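I grew up going to Bradanar games with my dad, so when the club's equipment manager said yes to a chat I may have squealed a little (sorry, neighbors!). We met at the Skenside rink at 5 in the morning, when the only sound in the building was the ice machine.

"You get used to the hour," he told me, sharpening a skate without looking at it. "What I never got used to is the laundry."

He's been with the team 20 seasons, and before that he drove the bus. I asked how many sticks they go through in a year and he had the number ready: 670. "And one winger broke 116 of them. I won't say who, but he knows, and he owes me coffee."

This summer has been a weird one, with half the roster gone by July and a new goalie coming over from Dretida. What does a roster shake-up look like from the equipment room? "Name plates," he said. "I'm up to my neck in name plates. And every new guy wants his stall next to the door."

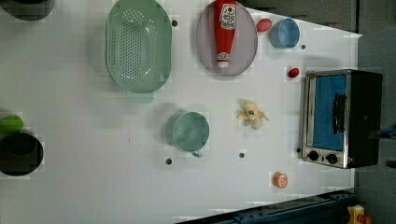
We got onto road food next, which I could have talked about all day. The longest trip is Delorme, 400 miles each way, and the guys eat the minute they walk in. He does pasta for them, and he's fussy about it: a big colander, something like the mint-green one, and the sauce made the night before. Ketchup, like that red squeeze bottle lying on the plate, is a sore subject. "They put it on everything," he said. "I've stopped looking."

Then somebody yelled for skate laces from down the hall, and off he went.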